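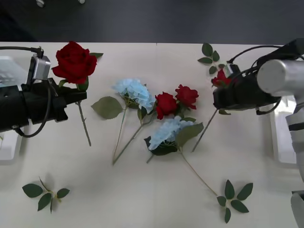 2 min read

Fake roses: one bunch, or split them up?

Asked in Craft & Home, Sostville community help

I've agreed to do the table flowers for my aunt's 90th in May, which is what I get for owning a glue gun. They're all artificial. Red roses, a blue hydrangea or two, and a lot of leafy bits that have come off whatever they were meant to be on. Everything is laid out on a white table and I've been shuffling it for two evenings.

The roses have thin, dead straight stems and they flop outward in a wide vase. I tried marbles. The marbles looked like marbles. I also can't decide if the roses should go in the middle with the hydrangea around them, or the other way about. Budget is whatever's left after the cake, so please don't send me to Lelance for a 129 dollar vase.

Also, can I do anything with the loose sprigs, or do they just live in my carpet now?

3 answers

Fidel Arancibia
Accepted answer

Start with the hydrangea. It's the widest thing you've got and it hides a multitude of sins, including the foam. Cut a block of dry floral foam (the grey or brown kind; the green stuff is for real flowers and crumbles all over everything) so it wedges into the vase a bit below the rim. Hydrangea in first, low and slightly off centre. Then the roses, pushed in at different heights. If they're all the same height it looks like a choir.

For the straight stems, have a feel for wire. Most fakes have some inside and you can put a soft bend in them over your thumb. Don't fold them, they stay folded. If there's no wire, tape a length of florist's wire along the back and wrap it in green tape. Trim with side cutters and not your good scissors. I say this as a person who used to have good scissors.

Keep the sprigs. Poke them in around the rim last, wherever foam is showing. Anything with no stem left can be wired on in twos or threes. If you end up with more than you can use, lay them flat along the table between the vases and tell people it's a garland.

One more thing, open the petals up a bit with your fingers. They get squashed in the box. A hair dryer on low helps with the leaves, but keep it moving or you'll have a very modern rose.

Reply from the asker: Bent the first one and it stayed put. The second one has no wire, naturally. Off to buy tape. The garland line is going straight in my speech.

stavumus_fan
Just use a narrower vase. Jam jar, ribbon, done. I did 7 tables at my cousin's wedding that way and the only complaint was about the chicken.

Vergara Lane
Are they definitely all red? I had a bag of 500 silk petals that were "red" online and salmon in the kitchen. Check them by a window before you glue anything. Don't know about the foam, I've always used rice, though we did get ants.

Was this page helpful? Yes / No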